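Chapter 6

Work Surfaces

In this chapter
6.1 What a work surface has to do
6.2 Height, depth and reach
6.3 Colour and finish
6.4 Joins and edges
6.5 Keeping a surface clear
6.6 Cleaning between jobs

Before you start
You should have read Chapter 4 (Light in the workroom) and have your room plan from Chapter 5 to hand. Bring a tape measure, a soft pencil and a damp white cloth to the first practical session.

Most people who set up a workroom spend their money on tools and storage and then put the whole lot on whatever table happens to be going spare. The table may be too low, or too shiny, or it may have a gap down the middle where small parts disappear. After a few weeks the person using it has a sore back and a habit of working on the floor. This chapter deals with the table itself. It covers how to choose one, how to check one you already have, and how to look after it once it is in daily use.

The chapter is written for small rooms where light handwork is done: mending, paper craft, toy repair, sorting, wrapping and packing. Heavy bench work with saws and vices needs a different sort of surface and is left to Chapter 9.

6.1 What a work surface has to do

A work surface holds the job still and lets you see it. Everything else follows from these two points. To hold the job still, the top must be level, must not rock, and must have enough grip that a light object does not slide when you touch it. To let you see the job, the top must be plain, evenly lit and free of glare.

The surface also has to put up with what is done on it. Glue, ink, wet cloths and hot tools all leave their mark in time. A surface that cannot be marked does not exist at an ordinary price, so you should decide early which kinds of damage matter to you and which you can live with. In a packing room, scratches are of no importance, but a sticky patch can spoil a whole afternoon's work. In a room where paper is cut, the opposite may be true.

The case study used in this chapter is the workroom at Northorpe, where two long rooms over a shop were turned into a mending and packing room for household goods and toys. When the rooms were first measured, the tables came from four different places and no two were the same height. The replacement tops were ordered from Ukimport, with frames from Clistell, and the total cost of the change came to £3078 against a budget of £2929. The difference went on adjustable feet, which had been left off the first order. You will come back to these figures in the costing exercise at the end of the chapter.

6.2 Height, depth and reach

Stand at the table with your upper arms hanging straight down and your forearms level. For light handwork the top should come just below your elbows. If it is higher, your shoulders will lift as you work. If it is lower, you will bend from the waist. Where several people share a table, set it for the tallest and give the others a firm platform to stand on, or use tall stools with a footrest.

Depth is often got wrong. A deep table looks generous, but anything placed beyond your comfortable reach will stay there. Sit or stand in your usual place, keep your back straight, and sweep one hand across the table in an arc. Mark the arc in pencil. The job goes inside the arc, and so do the tools you pick up most often. The far edge of the table can hold a tray or a lamp, but it should not hold anything you need more than a few times in an hour.

Leave space at the sides as well. Round objects and long strips take up more room than you expect once you begin to turn them.

6.3 Colour and finish

A pale top is the best choice for most light work. It throws light back up on to the underside of the job, and it shows up small dropped things such as beads, pins, offcuts and specks of paint. A patterned or dark top hides them.

The finish matters as much as the colour. A glossy white top reflects the ceiling light straight into your eyes and makes pale objects hard to see. A matt top spreads the light evenly. If you have a glossy table already and cannot replace it, cover the working area with a matt sheet taped down at all four corners.

White is not always right. People who spend the day handling white paper or pale thread find that the job fades into the table, and they do better with a mid grey or soft green. The rule is to choose a top that differs from the things you handle most.

White tops are never quite the same white. Under a window they look slightly blue, and under a warm lamp they turn cream. This makes no difference to mending or packing. It makes a great deal of difference if you are matching colours, and in that case you should check the match on a neutral grey card and not against the table.

6.4 Joins and edges

Long tops are usually made in more than one piece. Where two pieces meet there is a seam, and a good seam is one you can see but not feel. Run a fingertip across it in both directions. If your nail catches, fine dust and glue will collect there, and thin paper will tear when it is slid across.

A seam can also be misleading. The two sides may be very slightly different in tone, and a beginner may take this for a change of level. Test it with a steel rule held on edge across the join. If no light shows under the rule, the top is flat and the seam can be left alone.

The Northorpe tops were checked in this way when they arrived. One was sent back. On the others, a narrow bead of clear filler was run along the seam and wiped flush before it set.

Edges should be rounded over or lipped. A square, hard edge presses into the forearm and will bruise it over a long session.

6.5 Keeping a surface clear

A clear surface has one job on it. The tools for that job are at the side of your stronger hand, and the next job is waiting somewhere else, on a shelf or a trolley. Finished work leaves the table at once.

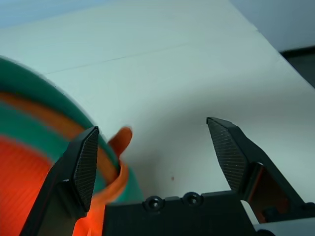
Round items need particular care. Rolls, spools, hoops and ring-shaped toys should be laid flat on their sides if they are likely to move, or set in a shallow tray with a lip. Do not stand them on edge near the front of the table. Loose ends of ribbon, strip or cord should be tucked in or clipped before the item is put down, or they will catch on a sleeve when you reach past.

Bring large items in from the side and keep the middle of the table for the part you are working on. If an item is so big that it covers the middle, move your tools off the table altogether.

Take a moment every so often to look across the top from a low angle. Small bits that cannot be seen from above will often show up in this way. Pick them up with a piece of folded tape. Brushing them aside only moves them to another part of the table.

6.6 Cleaning between jobs

Use a dry cloth first, then a damp one, then a dry one again. The first pass lifts dust and fibres, which would otherwise turn to paste. Work from the far edge towards you and finish at one corner, where the sweepings can be caught in your hand or in a pan.

For ink and crayon, try a drop of washing-up liquid before anything stronger. Scouring powder will take off the mark and also the matt finish, leaving a shiny patch for good. Leave the top to dry for 20 minutes before putting paper on it.

Keep a written record if the table is shared. The sheet used at Northorpe, adapted from one in the Nanayakkara workbook, has a column for the time, a column for what was cleaned off and a column for any new damage. It had 284 entries when the tops were next inspected, and most of the damage was within a hand's width of the front edge.

Key words
matt, seam, lipping, reach arc, flush, offcut

Practical task 6A
Measure the table you use most. Note its height, its depth and the length of any seam. Draw your reach arc on a sheet of lining paper and tape the sheet in place. Work on it for one full session, then mark in a different colour every spot where a tool or object was put down outside the arc. Keep the sheet, as it will be needed again for task 6C.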